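Notebook, diet and telomere side study – February

Started 8:40. Khôi Hầu was already at the bench with the second box of blood spot cards from Trastora. The outside list says 389 cards and we also have 389, so this time no letters are needed.

Questionnaires first. The full Pokulgate cohort is 1,288 women, and the food frequency forms are now all typed in. I am still not happy with how the form asks for olive oil. It has one line for "oil, any kind", and a second line for "salad dressing". A person who cooks with olive oil every day and a person who fries with sunflower oil get the same points. For the Mediterranean score this is a real problem. Khôi proposes to use the free text field, where many women wrote the type of oil by themselves. I will try it on the Trastora subset before we change anything in the main table.

DNA extraction: used the Dirik kit again, same lot. Eluted in the smaller volume, as Rønning advised on the phone. Yields are better than in the last batch, but 3 samples are still too low for the qPCR. I put them in the door rack of the freezer, marked with red tape. Please do not throw them away, I want to repeat from the same card.

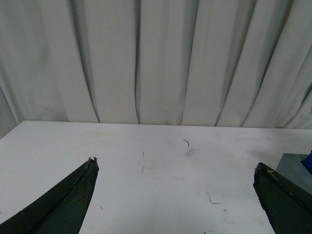
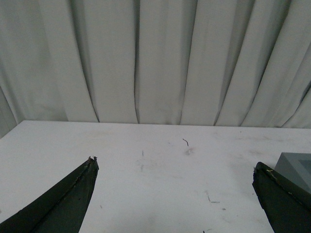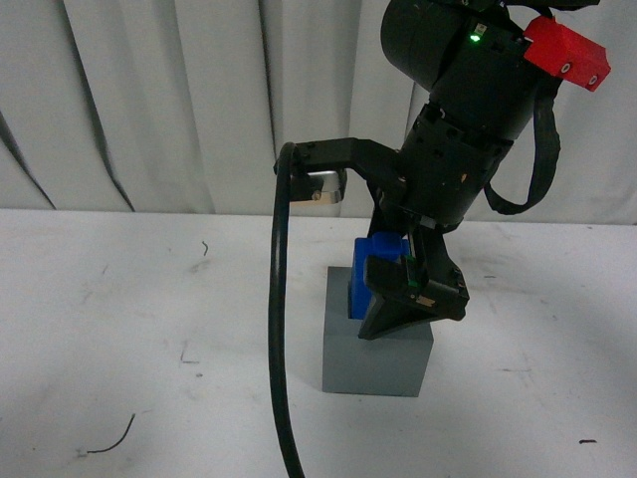

White tabletop and curtain, all three views.

qPCR: plate 2 was run after lunch. The standard curve for the telomere primers is fine. The single copy gene curve is less nice – the lowest point is far from the line in both replicates. I suspect my dilution, because I changed the pipette in the middle. I did not exclude the point yet. If we exclude it, it must be written here and in the plate file, with the reason.

Note on age: in the draft figure the telomere length is plotted against diet score without adjusting for age. The older women in this cohort eat more fish and more beans, so the figure can mislead. Khôi will make it again with age and smoking in the model.

To do:
– new dilution series for the single copy gene
– ask Rønning which reference DNA they use
– oil types from free text, Trastora only
– order filter tips, the open box is the last one

Stopped 17:15. Plate 2 is in the fridge, sealed.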